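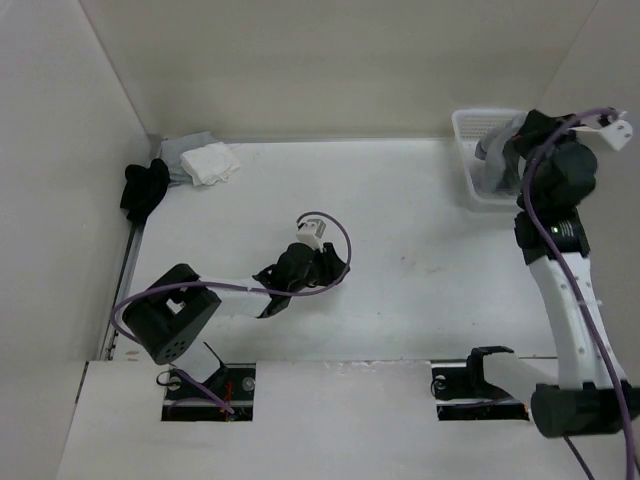

都能自己把布往筐里放了，你还在挑什么毛病？评论区有人这么问我。

那我就开一串慢慢讲挑什么毛病。先声明，箱子是我们自己在 Kunham 共享工坊里搭的，胳膊也是自己装的，骂它等于骂我自己，大家不用替它委屈。

2025年3月1日 星期六

第一个毛病，环境。白墙白地，箱子里除了布和筐什么都没有。这种条件下抓得到布，跟在我家卧室抓得到布，中间差着十万八千里。我家卧室地板是深色木头，窗帘一拉一合光线就变，床底下还有拖鞋。

我没说白箱子不该用。做第一版当然要把条件压到最简单。我烦的是有人拍一段白箱子里的视频，标题就敢写“家务机器人来了”。

第二个毛病，任务。把布提起来，移到筐上方，松手，完事。叠呢？翻面呢？袖子掏出来呢？目前全都没有。我奶奶管这叫“扔进去”，她不管这叫“收衣服”。

有人会说先易后难。同意。但你去看 Condham 那套教程的目录，第一章抓布，第二章就直接“展望”了。中间那一大截谁来写？

说一下搭的过程，想自己动手的可以参考，想看奇迹的可以划走了。

前面板是自己开的口子，两个矩形，底座从里面固定。口子开得不漂亮，板子上沿也有点毛，我嫌丑，工坊里别人说能用就行。确实能用，我还是嫌丑。

开口的位置比漂亮重要得多。我们头一回画的图，两个底座靠太近，胳膊一起往中间伸就会打架。后来重新画图，重新切板。切之前拿纸板比划一下，能省一块料。我们没比划。

线。腕部相机的线是紫色的，一条胳膊一条，从底座那头一直拉到夹爪上面。选紫色纯粹是因为抽屉里剩的就是紫色，后来发现在白底上挺好认，出了问题一眼能看到走线走到哪儿。

线的余量是个玄学。留短了，关节转到头会扯；留长了，在夹爪上方拱出一个圈，你会一直担心它挂到什么东西。左边这条现在就有个圈。我看着不舒服，但每次剪短之前都会想起扯松的那个接头，然后把剪刀放回去。

Hartono 的接线说明里写“适当预留”。适当是多少，没写。写说明的人大概也在家对着一个圈发愁。

相机装在夹爪上的好处：离布近，褶子看得清。坏处：离布太近的时候就只剩布了。夹起来以后镜头里糊成一片，它还能不能知道筐在哪，我到现在都不敢打包票。

所以有人说“它看见筐了”，我一般会多问一句，你怎么知道它看见了？筐的位置一直没大动过，它背下来也能做到。

昨天晚上为了这个跟工坊里的人争了半天。我主张把筐挪到左边再跑，对方说等数据多一点再挪。我说等数据多了你更舍不得挪。

目前还没挪。右后方那个带网格孔的白塑料筐，我每次路过都想偷偷推它一把。

插播一下成绩，免得说我光抱怨不给数。

固定筐位，同一批布，跑 100 次，要求布整块进筐，搭在筐沿上也算失败。失败 20 次。就这个数，自己记的，纸还在墙上贴着。

有人看到会觉得很不错了。那你想想，家里洗衣机每五件衣服往地上掉一件，你退不退货？

失败的那些里最常见的是半截搭在外面。布是软的，夹起来以后会垂成什么形状，每次都不一样。松手那一下稍微偏一点，下摆就挂在筐沿上了。硬的东西没这个烦恼，所以大家演示都爱抓方块。

黑布我单独说。黑布在角落里揉成一团的时候最麻烦，褶子全糊在一块儿，我自己看屏幕都分不清哪边是边哪边是褶。浅色的叠在一起又是另一种麻烦，白的压着浅灰蓝的，夹一下经常两块一起走。

两块一起走算成功还是失败，我们吵过。最后定的是算失败，因为说好了一次一块。定完规矩成功率立刻难看了一截，我心情反而好了。

第三个毛病，人力。视频里永远没有摆布的那个人。每跑完一轮，得有人把布从筐里掏出来，揉乱，扔回角落。这个人就是我。你要是把我的工时也算进去，它省了谁的时间？

有条私信建议让它自己把布掏出来再扔回去，两条胳膊来回倒腾。我们试过一个下午。结局是布卡在筐底，夹爪伸进去磕筐壁，我在旁边手按着急停，比自己掏累多了。

说到急停。家里搭的朋友，急停按钮请装在不用绕过箱子就能按到的地方。这条我不怀疑，不讽刺，请照做。

第四个毛病，长时间跑。Wullen 的页面上说他们那款关节适合连续工作。我没买他们家的，不评价。我们自己这套本来计划连跑 72 小时，做个像样的耐久记录，到现在一次都没开始，原因很朴素：没人愿意半夜去摆布。

所以凡是看到“可长期运行”，我都想问一句，测的时候布是谁摆的。

来回答几个评论。

问能不能把图纸发出来的：能，等我把开口尺寸改成现在实际切出来的。旧图上那个位置是错的，照着切会打架，前面说过了。

问为什么要两条胳膊，抓布放筐一条就够了：你说得对。现在这个任务就是一条够了，另一条多数时间空着夹爪在中间悬着。装两条是奔着以后叠布去的，叠布目前进度为零。

问关节上那个小绿灯是什么意思：在我们这套上，意思是有电。仅此而已。有电跟干得对是两回事，这句话我想刻在箱子上。

问地板上的印子擦不擦：擦过，又有了。我懒得再擦，反正我家地板也不可能那么干净，就当增加一点真实感。

问我这么不看好为什么还在做：周末总得有点事干。而且我的怀疑要是只靠嘴，跟那些吹牛的就差不多了，得自己摆过几轮布才有资格烦它。

还有人问要多少钱。没细算，不敢细算。板子是工坊的边角料，零件一部分是之前项目拆下来的，所以我报个数给你也没参考价值。唯一能说的是别一上来就买最贵的相机，先把布怎么掉出去的看明白。

接下来打算做 3 件事：把筐挪开原来的位置再测一遍；换一块不是白色的垫板铺地上；把我家真正穿过的旧T恤拿来，带袖子的那种。

我猜第一件事做完成绩就会掉得很难看。工坊里有人不信，赌一顿牛肉面。数字出来我接着这串往下贴，难看也贴。

对了，下周工坊要用那张桌子，箱子得整个搬一次。相机角度肯定会歪，标定得重来。所以三月中旬以前别催我更新。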